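4/21/22

## Skavine clothing swap moves to bigger room

The Skavine clothing and pantry swap will run out of the Willero Street hall from next month, after the old meeting room reached its limit of 20 tables in February.

Organiser Elikem Appiah said the move had been on the cards since last winter, when people were queuing down the stairs with bags of coats.

"We had folding tables in the hallway and a clothes rack in the kitchen," Appiah said. "You couldn't get to the kettle. The new hall has two doors and a ramp, so people can come in one side and go out the other."

The February swap took in 505 items of clothing and linen. Of those, 171 were still on the tables at closing time and went to the Cokel thrift store on the same street. Appiah said winter socks, kids' snow pants and plain bedsheets went first, and that there were far too many neckties.

Fruit, jars and dry goods were added to the swap last fall. Anyone with extra fruit at home can bring it along, and clean glass jars with or without lids are welcome. Home-canned food can't be accepted. Neither can anything past its date or already opened.

Much of the sorting is done at home in the weeks between swaps. Clothes get checked for holes and stains, socks are paired up, and whatever can be mended goes into a separate bag for the sewing table. Odd socks are kept until the end of the season, then cut up for cleaning rags.

The sewing table is run by Đoàn, the alterations shop beside the bus loop, which takes in zippers, hems and loose buttons free of charge during swap hours. Larger jobs, such as coat linings, are done at the shop at the regular price. The shop mended 153 pieces over the past year and is asking for donations of black and navy thread in grey or clear bags, labelled with the weight if it's known.

There is no cost to take part and no need to bring something in order to take something home. Tables are not assigned. People who want a spot near the wall outlets, mainly for testing lamps and small appliances, should tell the front desk when they arrive.

Parking behind the hall is limited, and the lane has to stay clear for the daycare next door. Drop-offs can be made at the side door during the hour before opening. Bags left outside overnight will be thrown out, as they were soaked through twice this winter.

The swap is also looking for sturdy coat hangers, tablecloths of any colour and a second full-length mirror. Cardboard boxes are not needed at the moment.

Black knitwear, oranges and an empty glass jar on a plaid tablecloth:

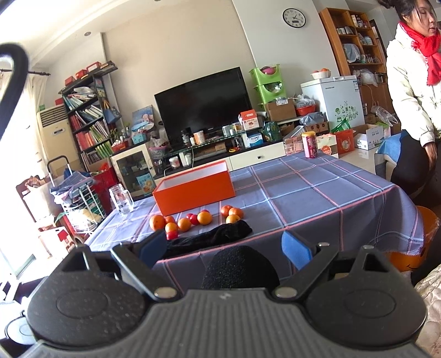

## Hall hours and contact

The hall opens at 10 a.m. on swap days and closes at 2 p.m. Dates for the summer are posted on the notice board inside the front door. Questions about donations can be left at the front desk for Elikem Appiah.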